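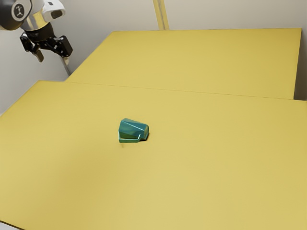
Threads > Harriet Alcantara > Teaching local history

Harriet Alcantara
I teach eighth grade history, and last year I added a nine-week unit on our own county. A few people asked how it's set up, so I'm putting it in one thread. It's long.

2/
The unit replaces the old state history packet, which ran from the glaciers to the present in 40 worksheets. Students could fill it in without reading. I kept four of the worksheets and dropped the rest.

3/
We start with one place, Frerichs Landing, where the ferry used to cross. Most of my students have been there to fish or swim. Very few knew there had been a town on the north bank.

4/
In 1890 the town had 516 people. By the 1930 count it was gone from the list. The question for the whole unit is what happened in between, and I don't answer it for them.

5/
Week one is maps. I use three maps of the same stretch of river, from 1874, 1911 and 1958. Students trace the bank on tracing paper and lay the sheets over each other. The channel moves quite a bit.

6/
Do this with real tracing paper if you can get it. I tried it on the laptops first and the kids zoomed in and out for a whole period and came away with very little.

7/
Week two is the census. I copy two pages per group, with a blank sheet for notes. The handwriting is hard. Give them a full period just to learn to read it, and print the pages large.

8/
Students look for occupations first. Ours has a lot of "farm laborer," several coopers, two ferrymen and one woman listed as a hotel keeper. The hotel keeper always gets the most questions.

9/
Week three is newspapers. The county library has the Deria Courier on microfilm and scanned 1,824 pages of it for schools. You need a login from the front desk, and one login covers a whole class.

10/
The search box on the scans is poor. "Ferry" comes up as "Perry" and "Feny." I have students search by date and read the whole page. They also read the ads that way, and a few of them ended up writing about prices.

11/
Week four is fact and opinion. The Courier editor hated the railroad company and said so in nearly every issue. Students mark up one of his columns in two colors. Some sentences get both colors and we argue about those.

12/
Weeks five and six are the railroad. The line went through Jelteck, six miles inland, and the depot opened in December 1894. A few families moved the same winter. You can find the same surnames in both towns if you put the 1890s tax lists side by side.

13/
This is where most classes decide they've solved it. Railroad came, town died. I let them write that down, and then I hand out the flood reports.

14/
Week seven is the floods. There were two bad ones, and after the second the county declined to rebuild the landing road. The estimate was $3,475. The minutes are half a page long and the students usually ask where the rest is.

15/
Then there's a school record that doesn't fit either story. Enrollment at the landing school went up for two years after the depot opened. I don't have a good explanation. One group thought families came to work on the levee, and that's the best guess I've heard.

16/
Weeks eight and nine are for writing. Each student turns in a two-page account of what happened to the town, using at least five sources, and one of the five has to be a map. No slideshows. I tried slideshows and got a lot of pictures of steamboats from other rivers.

17/
Grading: 15 points for sources, 15 for the argument, 10 for the writing. I take off points if a source is listed but never used in the account. I tell them that on the first day and still have to do it every year.

18/
On timelines, since two people asked. We keep one long paper timeline on the back wall and add to it every week in pencil. Dates get moved. The 1911 map turned out to be drawn from an 1908 survey, so it had to be relabeled.

19/
What about the people who lived here before the ferry town? That is a separate unit in the fall and it gets its own nine weeks. I used to squeeze it into one day at the start of this one, and I stopped because one day was not enough to teach anything.

20/
Things I'd change. The tax lists are dull and I give them too much time. I'd cut that to one day. I'd also move the flood reports up, maybe to week five, so students have both causes in hand earlier.

21/
I'd like to add oral history, but the town emptied out too long ago for anyone to remember it. We do have a few letters from the Grukari family, donated to the library by a granddaughter. They're mostly about cows. I use one, from the spring of the first flood.

22/
For students who read below grade level, I type out the letter and two of the newspaper columns in plain print. They still get the originals alongside. The census pages I don't retype, and everyone works on those in groups.

23/
Cost: copying, tracing paper and colored pencils. The library scans are free to county schools. If you're outside the county you'd have to find your own town, but most counties have one that disappeared.

24/
Some questions from the replies. Yes, it would work for fourth grade if you kept the maps and the letter and left out the minutes. No, we don't use a textbook for this unit. Yes, there is a test, but it's short and mostly map reading.

25/
Field trip: we went once. There isn't much to see at the landing except a stone footing and the boat ramp. The cemetery up the hill is more useful, and students can match names to the census. Bring bug spray and ask the township before you go.

26/
I have the week-by-week plan, the source list and the grading sheet typed up. Send me a message with the name of your school and I'll share the folder. The census copies are large files, so those come separately.

14 Oct 2024

Contact | Copyright Harriet Alcantara | Back to top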